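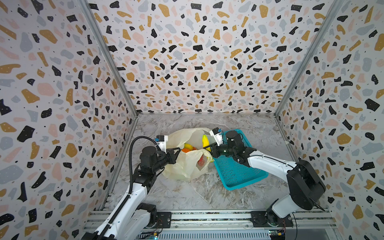 Rilura two-arm kit for school clubs

Sold by Wukberg
Lead time: 12 working days
Reviewed and listed for the clubs catalogue by Chie Furukawa, 24 February 2020

What it is

A pair of small robot arms on one aluminium rail, each with a gripper and a little camera on top of the gripper. Wukberg describe it as "a complete classroom in a box". It is two arms. The classroom you will have to find yourselves, along with a sturdy table and somebody who doesn't mind doing up bolts.

I run the page for kit that clubs in our area can order or borrow, and I was not keen on this one. We've been sold clever boxes before and most of them are in the cupboard at Sorkthorpe. So the older group had it on trial from December, doing the fruit task for the spring competition, and what follows comes out of that and not out of the brochure.

The fruit task

Teams are given fruit, a plastic carrier bag and a shallow basket, and both arms have to be used. The rules were written by Crisóforo Barajas, who has set the competition tasks for years and likes things that sound easy. A carrier bag is a horrible object for a robot. It creases, it sags, it slides along with whatever you're trying to pick up, and it never sits the same way twice. One arm really needs to deal with the bag while the other gets on with the fruit, and getting two arms to work that close together without knocking is most of the job.

Teams can use any fruit that fits in the gripper. Ours settled on an orange, a banana and whatever else was going cheap.

In the kit

Two arms, white and black, with parallel-jaw grippers
Two gripper cameras
Mounting plates and grooved aluminium rail
Circuit boards and wiring for both arms
Printed guide, 18 pages, of which I would call half useful

Not in the kit

The enclosure. Ours has aluminium corner posts, walls with a busy terrazzo pattern and a marble-effect floor. The brochure claims the cameras cope with any background. I wanted to see that for myself before repeating it, and I still wouldn't put it in writing. If your members are new to this, start with something plain on the walls and let them make life harder later.
Bags, basket and fruit
A computer to run it
Any sort of cover for the wiring, which I think is poor at the price

What it's good for

Members of 14 and up who have already done some coding. The arms go together without much trouble – one evening for our lot – and the bolts hold. The grippers are better than I thought they'd be, and a broken finger can be swapped with a hex key.

It's also good for arguments. The group spent one whole session on whether the left arm should hold the bag open or just reach in, and I learned more about who understood the task from that than from any worksheet.

What it isn't good for

Younger groups, large groups, or anyone hoping to have it going by the end of the first meeting. Only a few people can get at it at once and the rest drift off. The claim that it "teaches itself" wants taking with plenty of salt. Somebody has to show it what to do, over and over. Wukberg suggest 200 goes at a task before you expect much. We haven't done that many, so I can't tell you if the number is right or was picked because it is round.

Borrowing

The trial set can be borrowed for up to 21 days by any club entering the competition. Bring it back with the cables tied and the rail wiped down. Banana gets into the grooves.

Buying

Ask for a quote through the clubs catalogue and don't take the first price. Spare fingers are sold in pairs. The extended support plan is optional, and I'd leave it – the two questions we sent in were answered with links to the guide.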